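Plates, paper, letters

10th October

Quick one tonight, dishes still in the sink.

So the kids' craft table. I said in March I'd sort it out and then didn't. The top was a disaster, glue rings, a purple marker thing nobody owned up to, one corner where the varnish came off with the tape. Tried a plastic cloth first. Hated it. It slides, it crinkles, and glitter goes into the creases and lives there forever.

Paper is better. Brown, the heavy kind off a roll, pulled tight and taped underneath. Paid 11 dollars for the roll at Keltier and we're maybe a third of the way through. When it gets gross, rip it off, new sheet, done. Kálmán Pap from two doors down does the same in his workshop and he folds the corners like a present. Mine are more like a bad diaper. Fine.

Next problem was the small stuff. Beads, foam letters, googly eyes, all in one big tub, so every single time somebody wants one letter the entire tub gets tipped out. I bought a sorting box from Ikeda with the little compartments. Lasted two days. The lids are too stiff for small hands and then it all went flying down the hallway. Still finding beads in my slippers.

Then Pornthip Saithong (she runs the Saturday-ish craft thing at the library, whenever she can get the room) told me to forget boxes and just use plates. Shallow ones with a rim. One per kid or one per color, doesnt matter.
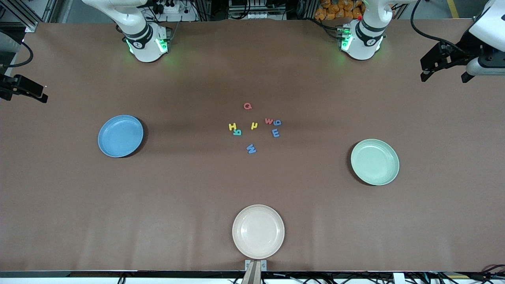 Plates really are the way to go for letters. You can see everything, nothing gets burried, and a rim is enough to stop it rolling off. Three is plenty on a long table, and spread out like that, a light blue one on the left and a pale mint one over on the right, there's elbow room in between. I like the soft colors on the brown paper too. Foam letters can just sit out on the paper while you work out what to spell.

Still to do: a hook for the scissors, more tape, and find the missing R. Ok, dishes.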